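Collecting demos at Nosdale: your questions

I run the folder-and-paper recordings for Patimach, and these are the things people ask me most.

What are you teaching it?
Office paperwork, basically! Papers in folders, folders open and shut, sheets picked up and put where they belong. Both arms have to learn to share the job.
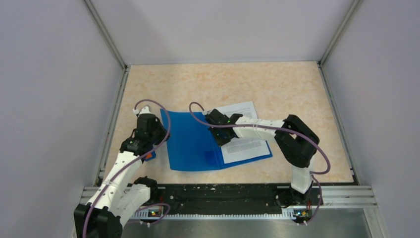 Two arms, one blue folder and a printed sheet.

How many examples do you need?
We're aiming for 800 of this task. On a good day I get 60 done, on a bad one 17 (paper has moods). I stop at 40 before lunch, whatever happens.

Are those real contracts?
No, they're confidentiality agreements I print out by the pile. Dense text is handy – it gives the wrist cameras plenty to look at, even when the page bends.

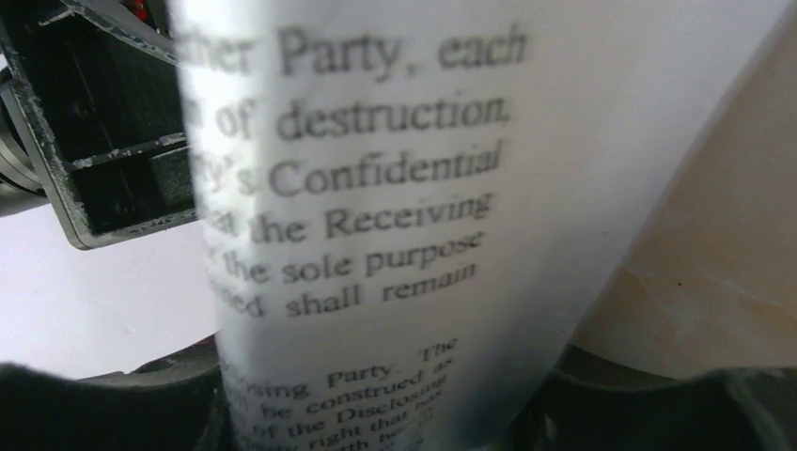 Page last changed: November

Do you throw away the fumbles?
Only the hopeless ones. If an arm drops a corner and I can pick it up again, I keep it and tag it as a recovery in Narkidex. The Pickering lot bin theirs and we argue about it constantly.

What's the hardest bit?
Anything with a metal clip in it. The springs are stiff, the paper wants to curl, and you've got two fingertips to do it with.

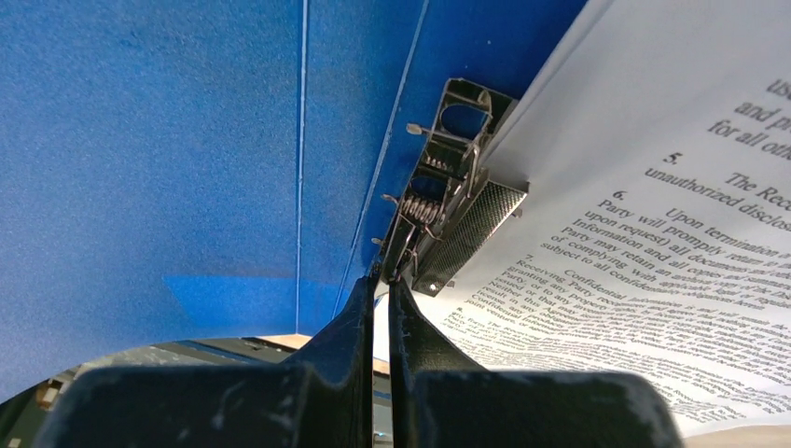

So I go slowly there, slower than feels natural, and I try not to pause halfway. Long pauses get copied – we learnt that one the hard way.

Can I have a go?
Yes please! Ask me for a login and do a few practice runs first, with saving switched off.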